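揃いの食器という幻想について

結婚した年に、親戚一同から六客揃いのティーセットをもらった。Wetisという窯の、白地に金の線が入った立派なもので、箱を開けた母が「これは普段使いにしちゃだめよ」と言った。言いつけは守られた。守られすぎて、普段どころか普段でない日にも使われず、三回の引っ越しを箱のまま生き延び、いまは天袋で冬物の毛布の下敷きになっている。毛布のほうがよほど働いている。

日本の家庭には「来客用」という独特の時間が流れている。来客用の茶碗、来客用のスリッパ、来客用の座布団。どれも一度も来たことのない人のために、押し入れの一等地で待機している。想像上の客はたいへん身分が高いらしく、家の者は欠けた湯呑みで茶を飲みながら、その人のために場所を空けている。実際にやってくるのは宅配便の人か、電話もせずに上がりこんで冷蔵庫を開ける弟くらいのものだ。弟には弟の湯呑みがある。取っ手のないマグカップである。

私は四月から、揃いの食器を買うのをやめた。宣言するほどのことではないので誰にも言わなかったが、夫は二週間ほどで気づいた。朝食の皿が夫婦で違ったからだ。「片方、割れたの」と聞くので、「最初から片方しかない」と答えた。夫はしばらく自分の皿と私の皿を見比べ、私の皿のほうが少し大きいという事実に到達した。揃っていない食器の弊害があるとすれば、この種の比較である。

そもそも、食器はいつから揃っていなければならなくなったのだろう。祖母の台所を思い出しても、揃っていたものなど一つもない。魚の皿は魚の皿、漬物の鉢は漬物の鉢で、それぞれ別の時代に別の事情で家に入ってきた。葬式の引き出物と、商店街の福引と、隣の家が越すときに置いていった大皿が、同じ棚で平気な顔をしていた。それを貧しいと思ったことはないし、祖母も思っていなかったはずだ。思っていたとしても、祖母は別の言い方をしただろう。「洗えば同じ」というのが口癖だった。

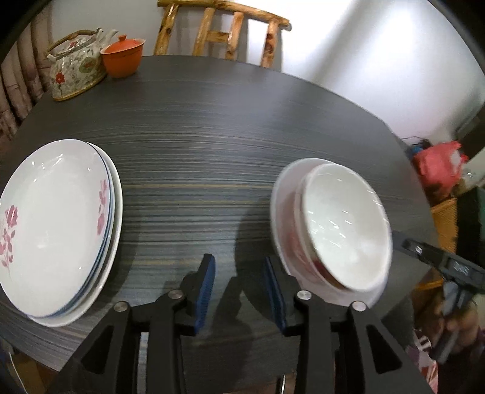
百貨店の食器売り場に行くと、いまでも「五客組」の札が幅をきかせている。五という数の根拠を売り場の人に尋ねたところ、奇数は縁起がよいからという説と、一枚割れても四人家族で使えるからという説を、同じ笑顔で両方教えてくれた。後の説が本当なら、私たちは割る前提で揃いを買っていることになる。では二枚目を割ったらどうするのか。買い足そうにも、同じ柄はたいてい廃番になっている。残された三枚は「半端物」と呼ばれ、棚の奥へ移される。何の落ち度もないのに、である。私はそういう皿にこそ同情する。縁にピンクの薔薇を散らした皿の下から、細い青線の皿や、縁の真っ白な皿がのぞいているような重なりを見ると、ようやく肩の力の抜けた職場を見つけたような気になる。出身の違う者どうしが、黙って同じ場所に積まれている。あれを半端と呼ぶなら、うちの町内会も半端である。

揃いへの執着は日本だけの病気ではないらしい。以前、翻訳の仕事で知り合ったイフェアニ・イダホサ（Ifeanyi Idahosa）さんが、サネズリー（Sanesley）という町の古道具市の話をしてくれた。そこに、スケルンスカ（Skernska）という古い工場の皿ばかりを探している老紳士がいるのだそうだ。型番は807。十二枚組の十一枚までは持っていて、最後の一枚を何年も探している。ある朝、イダホサさんがその一枚を見つけて知らせると、老紳士は皿を裏返し、表に返し、値札を見て、買わずに帰ったという。

「高かったんですか」と私は聞いた。

「いいえ。安かったです。でも、買ったら次の週から来る用事がなくなるでしょう」

私はこの話がたいへん好きで、人にも何度かしたのだが、反応は二つに分かれる。わかる、と言う人と、自分ならその場で買って転売する、と言う人である。後者とは食器の貸し借りをしないことにしている。

もっとも、不揃いを選んだからといって心が自由になるわけでもない。雑誌をめくると、いまや「あえての不揃い」が流行している。古道具を一枚ずつ集めた食卓、という特集を読んだところ、登場する皿はどれも同じくすんだ青灰色で、同じように少しだけ歪み、同じように高かった。一枚2838円の「一点もの」が、棚に二十枚ほど重ねてある。あれは不揃いという名の揃いであって、箱に入っていないだけだ。うちの弟のマグカップは決して載らない。前歯の出た熊の絵が描いてあるからだろう。

私が世話になっているのは、隣町のFurukawaという古道具屋である。店主は無口で、皿を山にしたまま値段だけを言う。新聞紙に包む手つきは乱暴だが、割られたことは一度もない。先日は菊の柄の小皿を62円で買った。なぜ60円でも65円でもないのかと聞いたら、「そういう皿だから」と返ってきた。この値付けには、百貨店の五客説よりよほど説得力があった。帰り道、バスの窓側の席で包みを膝にのせながら、2000円の昼食を食べてきたばかりの自分が、62円の皿のほうを大事に抱えていることに気がついた。昼食は器が立派だった。味は思い出せない。

不揃いの皿には実務上の難点もある。重ねにくいのだ。大きさの順に積めばよさそうなものだが、深さが違い、高台の高さが違い、上の皿が下の皿の縁にわずかに乗り上げて、棚を閉めるたびにかちりと鳴る。夫はこの音が気になるらしく、夜中にひとりで積み直していることがある。朝、台所へ行くと順番が変わっている。彼の理論では重い順、私の理論では使う順で、この論争には決着がつく見込みがない。揃いの皿なら起きなかった争いだが、揃いの皿だったら夫婦で皿の話など一度もしなかったと思う。

天袋のWetisは、この秋に下ろすことにした。母に電話で許可を求めると、「あら、まだ持ってたの」と言われた。十七年守ってきた戒律がこれで終わった。箱を開けてみたら、六客のはずのカップが五つしかない。受け皿は六枚ある。誰が、いつ、一度も使っていないカップを割ったのか。夫は知らないと言い、弟は聞く前から知らないと言った。

余った受け皿には、いま菊の小皿と交代で漬物をのせている。金の線のせいで電子レンジに入れられないが、漬物なので困らない。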